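Spare parts for all: Vishwakarma opens its small components sorting room in Cletden

For immediate release

Vishwakarma, the electronics reuse workshop on the Tusberg road, is delighted to announce that its new sorting room for small components is now up and running, and that boxed sets of reclaimed parts will go out to schools, colleges and repair clubs from January. The sets will be known as Destus boxes, and we could not be more pleased to see the name on a label at last.

Anybody who has ever tried to mend a toy, a fan or a little pump at the kitchen table will know how it goes: the one part you need is at the bottom of a biscuit tin, knotted up with everything else. Our new room has been laid out with exactly that tin in mind. Motors, circuit boards, solenoids and lengths of wire each have a place to go, and there are foam-lined trays for the pieces that don't like being knocked about on bare metal.

"I have spent a good part of my working life hunting for small things in large boxes," said Ravindra Joshi, who runs the workshop. "It's a real pleasure to open a bin and find motors in it, and only motors. The wire is another matter. Wire will tangle if you so much as look at it, and we have learnt to be patient and take it slowly, one bundle at a time." 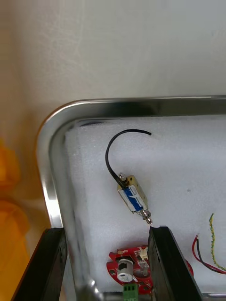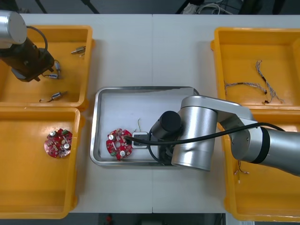

Small parts and wire at the sorting table. 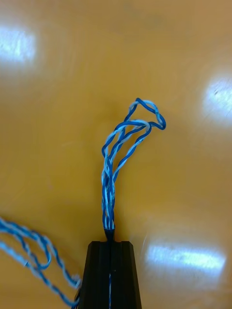 Can a school ask for one kind of part only, such as motors?

Single-part boxes are available on request, although they may take a little longer to put together than the mixed ones, so please mention it when you first write to us.

Each mixed Destus box holds 30 parts and comes with a printed card explaining what they are and what they might be used for. So far 13 schools have put their names down, and we hope to have around 2000 parts sorted and ready by the time the first boxes leave Cletden.

Lalit Agarwal, who looks after orders, would love to hear from any club or classroom that could make good use of a box. Donations of old equipment are very welcome too, and can be dropped off at the side entrance up to 3 in the afternoon. Please take any batteries out first, and tie up loose leads if you can spare a minute.

Media enquiries and requests to visit the room should go to Lalit Agarwal at the Cletden workshop.

Last updated: January

We use cookies to help this site work properly. Accept | Manage settings

© Vishwakarma, Cletden. All rights reserved. Contact us | Back to top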